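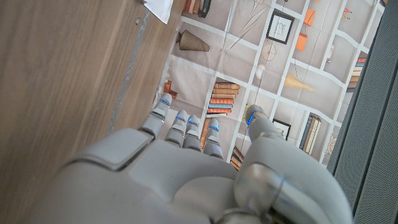
Viddale packing room: hand station check, first week back
Tuesday, January 2, 2018

Guards and panels secure: OK
Stop button tested from both sides: OK. Much easier to reach since we moved it!

Finger joints and thumb, free movement: OK
Seams wiped and checked for cracks: OK
Joint lights working: OK. People love these, you can tell at a glance whether it's awake.

Loose items cleared from work surface: Action. Crumpled scrap of paper or cloth again, please check before each start.
Floor marking: Action. Worn by the Droleck bench, repaint by April.

Restart training: 18 of the team signed off, 7 to go. Book a slot on the late shift if mornings don't suit.

Comments
Night shift used to do all 2,000 picks by hand, and sore wrists came up at every meeting. Now they set up, watch and sort the awkward ones (381 last month), and two of them have started writing the pick routines themselves, which is brilliant to see. They'd like a stool at the screen. Ordered from Natgate.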